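Brevutmont open day — quick notes before I forget it all

Got there late, parking was a mess. 90 spaces and all of them gone, so we left the car by the church and walked. Sign-in desk, sticky badge, off we went. Usha Rao had the group, 12 of us, and she walks fast.

First stop the dye house. Loud, smells like wet wool and vinegar. They do the Declercq blankets there plus some upholstery cloth for Husulus. Old vats along one wall, newer ones at the back, floor sloping to a drain (wear shoes you don't like). Usha said the blue takes four dips and the brown only one. Didn't catch why, somebody was running a hose.

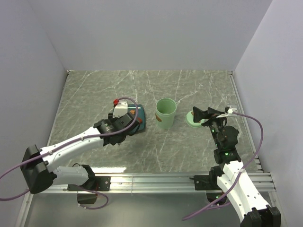
Then up to the weaving floor. Oldest loom still going is from the Sekside mill, moved over in pieces one November when that place shut. Tharun Amin runs it and he let a kid pull the start handle. Whole floor shakes. There are 3,242 warp threads on the wide blanket and if one snaps he has to find it by hand. He found one while we stood there, took him maybe a minute. Very impressed.

Skipped the film. Had tea instead, decent, and a slice of seed cake that was mostly seeds.

After that the finishing room, my favorite. Brushing, trimming, the fringe twisted by a small machine that looks like a row of clothes pins. Bhavana Krishnan was checking for knots with her eyes shut, just fingers. She does a stack before lunch and another after. Asked her about moths, got a long answer — cedar is no good once the smell goes, freezing works, air them outside in the spring.

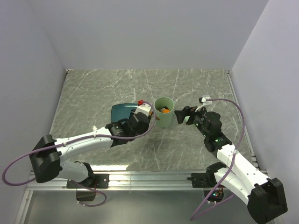

Marble-patterned tabletop and pale walls, open day at Brevutmont.

Shop at the end, of course. Seconds table was picked over by the time we got their but I came away with a gray throw, one crooked corner. Cash only!! Bring some.

Would go again, earlier, and do the dye house last so you don't smell of it all day.

Contact | © Brevutmont Open Day Notes | Back to top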